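Handheld gripper demos: policy stops short of the bowl rim, replay looks fine

Posted in Manipulation > Teaching by demonstration
Feb 21, 2023
262 views

Temitope Jibrin

I am recording two-handed demonstrations with a pair of handheld grippers and training a policy for a two-arm setup. The task is bowl stacking. Three bowls start apart on a mat. The left hand steadies one, the right hand picks up a second and places it inside the first, then the same again for the third. Each gripper carries a marker cube at its base, and the pose of each gripper comes from the cube as seen by a camera worn on the head. Jaw opening is logged separately by an encoder in each handle.

I have 49 demonstrations so far, all by me. The recorder is Ondside, conversion is done with Uzor, and training runs on a single desktop card overnight.

Symptoms:

Open-loop replay of any single recording on the arms is close to right. The bowls get stacked if I put them back where they started.

The trained policy reaches toward the first bowl correctly, then closes the jaws short of the rim. The error is always on the near side, toward the operator. On the left arm it is small. On the right arm it is up to 3 cm, enough to miss the bowl completely.

If I nudge the bowl into the jaws by hand, the policy carries on and does the placement step reasonably well.

Things I have already checked: camera intrinsics (redone twice), printed marker size against the value in the config, jaw encoder zero, clock offset between the two handles. I also removed the demonstrations where I dropped a bowl. No change.

What I have not checked is the transform from the cube to the jaw tips. I took it from the drawing that came with the grippers. I assumed that if replay works, the transform must be right. Is that a safe assumption? And would more demonstrations average this out, or am I wasting an afternoon?

Lawal Okafor

It is not a safe assumption. Replay can hide a tip offset, depending on how you aligned the arms before playing it back. If you started the replay by jogging the arm until its jaws matched the first few seconds of the recording by eye, you absorbed most of the error into that alignment. The policy gets no such correction. It has to relate what it sees of the bowl to a tip position, and if the stated tip position is wrong by a constant in the gripper frame, it will be wrong by that constant on every grasp.

More demonstrations will not average out a constant. They will make the policy more certain about the wrong place.

Measure the transform. You do not need anything special for it:

1. Fix a sharp point to the bench. A nail through a block of scrap is fine if it does not wobble.
2. Close the jaws and rest the tips on the point.
3. Keep the tips there and swing the handle slowly through as wide a range of angles as you can while the cube stays in view. Tilt, roll and turn. Turning alone is not enough, the solution will be poorly constrained along the turning axis.
4. Log cube poses for a minute or so.
5. Solve for the one offset in the cube frame that maps every pose to the same fixed point. It is a linear least squares problem.
6. Look at the residual. If it is small, the offset is good. If it is large, either the tips slipped or the cube is not rigid on the handle.

Do it for each handle separately. Do not mirror the left result onto the right. People do this to save time and it assumes the two cubes were seated the same way, which they rarely are once they have been taken off and put back.

The difference between your left and right arms makes me think a cube was reseated at some point. If so, the recordings on either side of that event need different offsets. Uzor applies one transform per session file, so you can split the sessions and convert them again. The raw cube poses are still good and there is no need to record anything twice.

A few remarks on the recording itself, which apply even after the offset is fixed.

Watch the angle of the cubes to the camera. When one face of a cube points straight at the lens and no other face is visible, the pose can flip between two solutions that both fit the corners. With two or three faces in view it is stable. Most of this depends on wrist posture. Plot rotation against time for each handle and look for single-sample jumps. If you find them, drop those samples and interpolate, or cut the segment if the gap is long.

Keep the head still during the grasp. With a head camera, both cubes are measured relative to something that is itself moving, and you need a fixed reference to take that out. I tape a board of markers to the table and refer everything to it. If your recorder relies on visual odometry for this, a plain mat is a poor surface to track on, and a quick look down just before the grasp gives you drift at the worst moment.

Pause for a short time with the jaws open at the rim before closing. Half a second is plenty. Demonstrators who are used to the task tend to close while still moving forward. A person can get away with that. A policy with some delay in it closes early, and it will look a lot like what you describe. I would still do the offset first.

Vary the layout of the bowls. Forty-odd recordings with the same triangle teach one triangle.

Fusport

had the same thing on one arm only. it was the screw under the cube. tighten it, put a dab of thread lock on, redo the calibration.

also check your delay. ours was closing early and we fixed it by shifting the gripper channel by 2 samples. don't know if that is the correct way but it worked

Temitope Jibrin

Thank you both. I ran the pivot procedure on each handle. The left offset agrees with the drawing. The right one does not. The residual was poor on the first run, and the cube could be rocked with a fingernail, so Fusport was right about the screw. After tightening, the residual on the right came down to about the same level as the left.

I cannot say exactly when it came loose. It was last removed in September, when the handles went to Zultgate for new jaw pads, and I recorded on both sides of that. The September sessions and the later ones have been split. For the later ones I am using the new offset and leaving out anything where the cube-to-cube distance looks wrong with both jaws resting in the dock, which I record at the start of every session anyway.

Lawal, you were correct about the replay. I had been jogging the arm to match by eye and did not think of it as a calibration step.

Retraining is running now. I have not shifted the gripper channel, I would like to see one change at a time.

Lawal Okafor

Good. Keep the dock reading and have the recorder refuse to start if it is outside a set limit. It costs a few seconds per session.

On the channel shift: measure the delay before applying one. Tap the closed jaws on the table, find the impact in the video, find the matching bump in the encoder trace, and compare times. Repeat it several times for each handle. If the difference is constant, correct it in conversion and write the value into the session notes. If it wanders, a shift will only hide it, and the problem is in how the recorder stamps the samples.

For the next batch, start each recording with both grippers held over the near edge of the mat, jaws open, cubes turned so that more than one face is in view, and hold that for a moment before reaching. It gives you a clean segment for checking both poses, and the policy gets a consistent place to begin from. Change the bowl positions between recordings and leave the start posture alone.

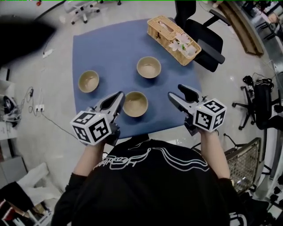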